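Können Maschinen schon aufräumen?

Bei Skonder in Ceditz haben wir im März wieder einen Arm mit Greifer an die Hausarbeit gelassen. Die Aufgabe klingt klein: einen Gegenstand finden, nehmen und an einen anderen Platz stellen. Wer zu Hause eine Küche hat, macht das am Tag sehr oft und denkt nicht darüber nach.

Wir haben 70 Versuche gemacht, und 17 davon sind misslungen. Die meisten Fehler passierten schon beim Suchen, das Heben selber war dann fast immer in Ordnung. Eine Arbeitsfläche mit vielen Adern ist für das Programm schwieriger als eine einfarbige, es hält eine helle Linie gern für eine Kante. Ein Muster an der Wand macht es auch nicht leichter. Der kleine Holzblock mit der Nummer 73 steht auf dunkelbraunem Marmor, und dahin muss der Greifer kommen. 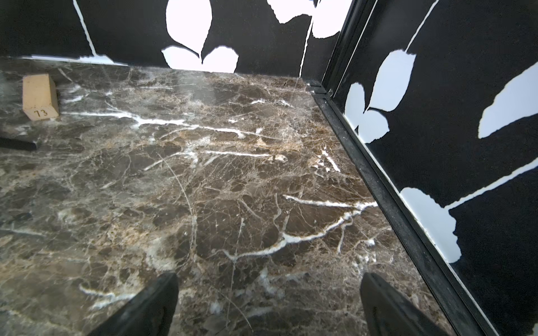 Tudur Cadwaladr schrieb uns nach der letzten Ausgabe, er glaube an solche Helfer erst, wenn einer am Samstag den Tisch abräumt und dabei kein Glas umwirft. Ein Klotz verzeihe alles, ein Weinglas nichts.

Das ist ein berechtigter Einwand. Mit Gläsern haben wir bisher nur fünf Versuche gemacht, alle sehr langsam, und ich möchte daraus noch nichts ableiten. Für die Werkstatt sieht es besser aus, dort liegen die Teile meistens am gleichen Ort. Die Kollegen von Gramar wollen uns dafür einen weicheren Greifer leihen. Sobald er montiert ist, wiederholen wir die ganze Reihe.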